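3.2 Collecting demonstrations

All demonstrations were given by remote control. The operator sat at a desk with the Curis hand controller and watched two video streams, one from a fixed camera behind the arm and one from the camera at the wrist. Moving the controller moved the gripper by the same amount in the same direction, scaled down by half when the foot pedal was held. A thumb lever opened and closed the fingers.

We had first tried guiding the arm by hand. It was quicker to learn, and for large motions the results were good. The trouble came with cables. A person holding the arm near the wrist tends to block the fixed camera, and the forces applied by the hand show up in the joint readings and have to be removed later. After a short pilot in February we dropped hand guiding for the cable tasks and kept it only for setting start poses.

Six operators took part. Two of them had used the controller on the earlier Madigan tasks and the rest were new to it. Each new operator was given 18 practice runs, which were not kept. Graham Ashworth trained the operators and Naheed Naqvi checked the recordings. In total we kept 3766 demonstrations after checking.

A run was kept if the operator marked it as complete and the checker agreed. Runs with long pauses were kept as well, but the pauses were cut to one second. We did not remove runs in which the operator missed the cable and tried again. In the pilot, policies trained only on clean runs had no way to recover from a miss - they closed on air and carried on with the rest of the motion.

3.3 What the wrist view contains

The wrist stream is the main input to the policy, so the operators were told to rely on it once the gripper was close to the cable. Both fingers stay in view at all times and keep the same place in the image, which gives the operator a steady reference for lining up a grasp. The camera is mounted at a quarter turn to the room, and we did not rotate the images for training. Operators saw the same sideways view that the policy receives.

Backgrounds vary a good deal between recordings. Figure 2 is a wrist view in which much of the image is taken up by a road well below the work surface, with lane markings, parked vehicles and trees. The cable itself fills a much smaller area.

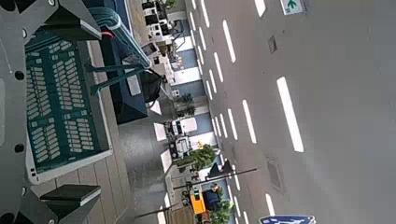 Figure 2. Wrist camera view with both gripper fingers, a teal cable and pale wooden planks; street in the background.

We made no attempt to mask the background. An early version of the Clurnwood pipeline cropped each image to a box between the fingers, but this also removed parts of the cable that the operator was using to judge which way it would bend. The full image was used in all the experiments reported in Section 4, resized and with small random shifts in brightness.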